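Workow shared notebook > Dye bench > Entries

3 min read

2022-07-17: Marigold on wool, second round

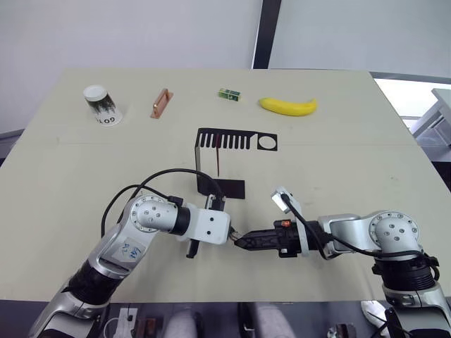 Very happy with today. The yellow is finally the yellow I've been chasing since May, deep and a bit eggy, with none of the brown that crept into the first round. Same petals, same wool from Stevside, so the change has to be in the heat or the water.

Water first. I used rainwater from the barrel by the side door this time. Our tap water is hard and I've been blaming it for the dull greens too, but I haven't tested that properly. Put it on the list.

Recipe as done:
Wool, scoured last night, 400 g dry weight
Alum at 8 percent of that, dissolved in a mug of hot water before it went in the pot
Dried marigold heads, same weight as the wool
Mordant bath an hour, left to cool in the pot with the lid on

Dye bath held between 170 and 180 F. I had the thermometer clipped on the whole time and turned the ring down whenever it looked like climbing. One slip to 206 while I was rinsing the strainer, so I pulled the pot off the heat for a few minutes and put it back. No harm that I can see, though if anyone finds a brownish skein in the lot, that's probably why!

I split the wool into small skeins and took them out at different times. The early ones are a pale butter color, lovely on their own, and I'd gladly make a whole blanket out of them. The late ones are the big loud yellow. Past the hour mark I couldn't tell one from the next, so there's fuel to be saved there.

Then the fun part. Two of the late skeins went into a weak iron dip, a pinch in a bucket, in and out. Olive, straight away, and a really good olive (mossy, soft, a little gold where the light catches it). I want to try the same on the pale ones. Please keep the iron bucket away from the other pots, we lost a nice pink to it last time and the ladle was the culprit.

Thongsuk cotton: tried a strip in the leftover bath and got a washed-out cream. Expected, as it only had the alum. Needs tannin first. Oak galls are in the Plusteo tin on the top shelf.

Still to do: wash test on one skein of each shade, window test with half of each card covered in foil, label everything before it all gets mixed up. Batch number is 422, tags are in the drawer. The leftover bath is in the lidded bucket and should be good for one more go if somebody wants pale yellow.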